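Triltton Small Parts Table Set: Read Me First

Updated February 26, 2021

Hello, and thank you for stopping by! Triltton is a collection of 2,255 pictures of little parts on a beige work table, the sort of small stuff that ends up in a drawer and never comes out again. The small orange piece and its metal pins:
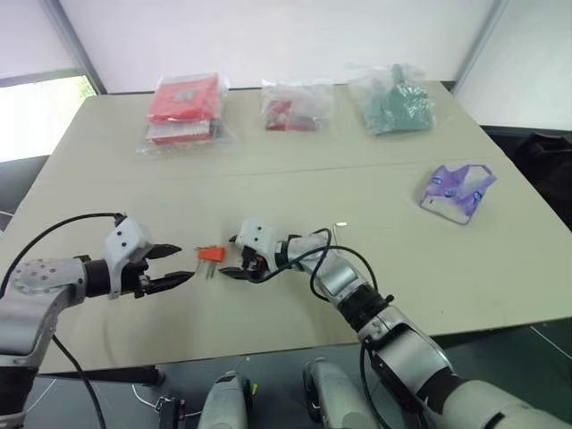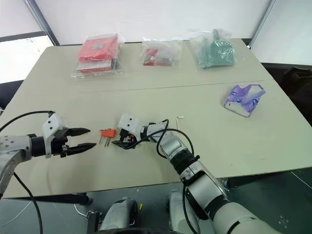

What is in the set

Mostly small parts and the bags and wrappers that go with them. We wrote "orange piece with pins" in the labels and left it at that (it looks like a plug or connector to us, but if you know better, please do write in!). The table is two sections pushed together, so you will find a faint seam running across it, and we ask that you please don't label the seam as an object. Two of us did, for most of October, and cleaning that up was no fun at all.

How it is split

2,000 pictures for training
100 for checking as you go
The rest are held back for testing

Labels

There are 345 part names in the list, kept in plain everyday words. Small, thin things are easy to miss against the beige, a hex key especially, so take your time and zoom in before you mark a picture as finished.

Using it

The files open fine in Plotbridge. Older copies of the list spell "connector" two different ways, so grab the newest one from the Gostulitz folder.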